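Kandari opens mixed-goods sorting room in Polmont

POLMONT, November 27, 2018 – Household reuse business Kandari has opened a sorting room at its Polmont store, giving residents one place to drop off the small loose items that charity shops and kerbside services usually turn away.

The room takes toys, plastic parts, hand tools, kitchen bits and play food, with or without packaging. Goods are sorted in divided bins, priced and put out for sale in the adjoining shop. Items that are not claimed or sold within 28 days go to a bulk table, where they are sold by weight.

Kandari has been trading in large items such as tables, bikes and garden furniture from its Allgate yard, and began a trial of small goods there in July. Store manager Hanane Ragab said the trial was brought on by what customers were leaving in drawers and cupboards.

"We would take in a chest of drawers and the bottom drawer would be full of things," Ms Ragab said. "A toy dinosaur, a bit off a building set, a glue gun with no box. There was no process for any of it, so most of it went in the skip. The trial was to see if we could sell it, and we could."

The Polmont room can handle up to 900 kilograms of goods a week. It is fitted with steel benches and shelving from the Allgate yard and 100 secondhand bins bought from Bognár, a storage supplier that was clearing older stock. The bins were washed but not repainted.

Each bin is split into a shallow section and a deeper one. Loose goods go into the deeper section as they arrive. The other section is kept for pieces that may belong together, so that a game or a toy set can be matched up before it is priced.

Sorting lead Moataz Ezzat, who moved across from Allgate to set up the room, said staff work through one bin at a time and keep it shallow enough to see the floor.

"If you fill it to the top, the small parts end up underneath and you miss them," Mr Ezzat said. "We spread things out. It looks like slow work but we go through more in a shift than we did at the yard, where it all went in one big tub."

Mr Ezzat said the most common problem was separated parts. Wheels, lids and connectors often arrive one week and the toy they belong to the next. Polmont now keeps a set of labelled drawers for single parts, and customers can ask at the counter for a missing piece free of charge.

Toys are checked for splits and sharp edges before they go on the shelf. Battery compartments are opened and emptied. Plug-in items are set aside for electrical testing and tagging, which is carried out at Allgate on a fortnightly run. Knives, medicines, car seats and gas canisters are not accepted at either site.

Prices for most small goods start at 50 cents. Schools, kindergartens and playgroups can open an account and collect mixed boxes of craft and play items by arrangement. Kandari said 12 groups had signed up ahead of the opening, mostly from the Polmont area.

The opening has created two part-time sorting positions, both filled. The Allgate yard will continue to take furniture and bulky goods on its usual hours, but small items left there will now be sent on to Polmont.

The Polmont store is open Tuesday to Saturday, 9 am to 4 pm. Drop-offs close half an hour before the store does. Residents with more than a carload should ring first so that bench space can be set aside.

Media enquiries: Hanane Ragab, store manager, Kandari, Polmont. 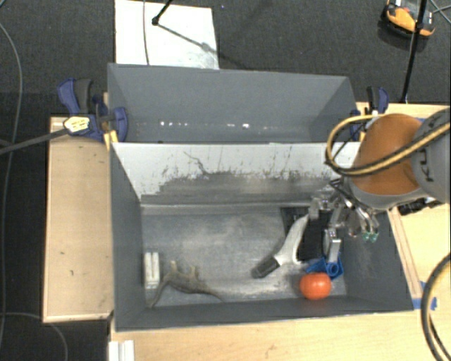 Drop-offs do not need to be sorted at home, and Kandari asks only that food, liquids and broken glass are kept out. Small goods can be handed over in a box, a bag or a washing basket, and staff will return the container at the counter. Mixed loads are expected – a brown toy lizard or dinosaur can share the front section of a bin with a blue plastic piece and a shiny orange-red ball or play tomato, while the back section stays clear for matching. Receipts for donated items are available on request.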